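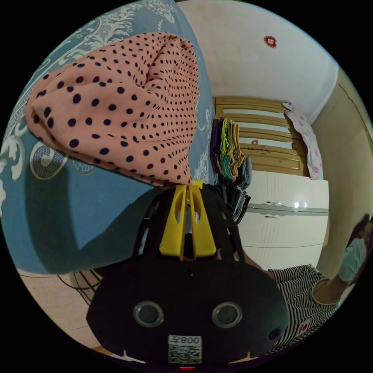
Peach polka dot cloth

Bingo night fundraiser: flat ticket or pay per card?

dabber_dee
OK bingo people, I need opinions. We're doing a charity bingo night on 23rd June at the Begum Hall in Dullo, money goes to the summer swim lessons fund, and I'm stuck on how to charge. Last time (this was December, snow everywhere) we sold cards at the door, a dollar each, buy as many as you want. We cleared $2,033, which I was thrilled with, but the line at the card table was awful and we started very late. My sister-in-law wants one flat ticket this time that gets you a book for the whole night plus a plate of food. I like the idea of no line! But I'm scared of losing the folks who happily drop forty bucks on cards. What do you all do?

numbersgame77
Flat ticket, no question. We switched a few years back and I'd never go back to singles. People walk in, get their book, sit down, done. You can still sell extra books and a special for the last game.

Corner_Kate
Gonna disagree with numbersgame77. Our big spenders are the whole night. Take away the card table and you take away their fun, they LOVE picking their own cards. One lady goes through the entire stack looking for ones with a 7 on them. Flat ticket sounds tidy but we tried it once and made less, and had leftover chili for a week.

numbersgame77
That's a food problem, Kate, not a ticket problem :)

Corner_Kate
It was a very large pot, I'll give you that.

dabber_dee
lol. We're doing baked ziti, so the leftovers don't worry me. How much do you charge for the flat ticket though? I was thinking 20 and my sister-in-law says 15 or people will stay home.

oldhallpiano
Before you get to price, is your bingo license sorted? Some places treat a one-time charity bingo differently from a raffle, and the paperwork can take weeks. Call your county clerk, or whoever handles it where you are. Don't go by what a forum tells you (including me). We had to move a date once over this and it was embarrassing, the flyers were already up in every laundromat in town.

dabber_dee
Yes! License is in hand, it's on my fridge. They did ask how we'd be charging for cards, so I guess I should call back if that changes. Good catch, adding it to the list.

oldhallpiano
Definitely call. Ours wanted the price of each card written down, and "included with dinner" made them unhappy.

ferreira_y
Hi Dee, Yolanda Ferreira here, we met at the pancake thing. We do a mix and I think it settles the argument. Ticket at $15 gets you in, a plate and a starter pack good for the first half. After the break it's pay per card for the bigger games. The people who only came to eat and chat go home happy and the serious players get to be serious. Our second half alone brought in $770 last time.

Corner_Kate
OK I could live with that one.

numbersgame77
Doesn't that just move the line to the break?

ferreira_y
It does, a bit! We have 3 people walking the tables with cards in aprons, so you don't need to get up at all. Bring a LOT of ones for change. More than you think. Then go back to the bank.

dabber_dee
Yolanda hi!! I remember you, you had the good syrup. I really like this. The aprons alone. How did you handle selling tickets ahead? We've been looking at Conance for online sales but I can't figure out if the fee comes out of our end or gets tacked on for the buyer.

ferreira_y
No idea on that one, sorry, we sell ours on paper at the hardware store. Ask them and get the answer in an email.

tableeleven
Small vote against online. Half our crowd is over seventy and they want a ticket they can stick in a purse. If you do both, keep ONE list. We ended up with two lists and a very tense conversation over a seat by the window.

dabber_dee
Oh no, the window seat. We have one of those too. It's by the radiator and people have opinions.

numbersgame77
How many are you expecting, by the way? I'd cap it. Past a certain size nobody can hear the caller and you get false bingos all night.

dabber_dee
Hall is good for more than 200 but I was going to stop there, with the ziti and everything. The microphone is decent. The caller is my uncle and he doesn't need a microphone.

Corner_Kate
Prizes? Cash or baskets?

dabber_dee
Baskets mostly. Brurnance, the insurance office on Main, is putting up the big one for the last game, it's patio stuff and a grill set. I'm still short a few for the early games if anybody has ideas that aren't candles. We had so many candles.

tableeleven
Meat. Get the butcher to do a box. Ours outdraws everything else on the table and people clap when it comes out.

oldhallpiano
Seconding the meat box. Just make sure there's room in the hall fridge.

Corner_Kate
And I'm still saying keep the price of the second-half cards at a dollar. Don't get greedy and go to two, Dee, they'll notice.

dabber_dee
A dollar it is. Calling the clerk in the morning about the starter packs, and then the butcher. Will report back with the total!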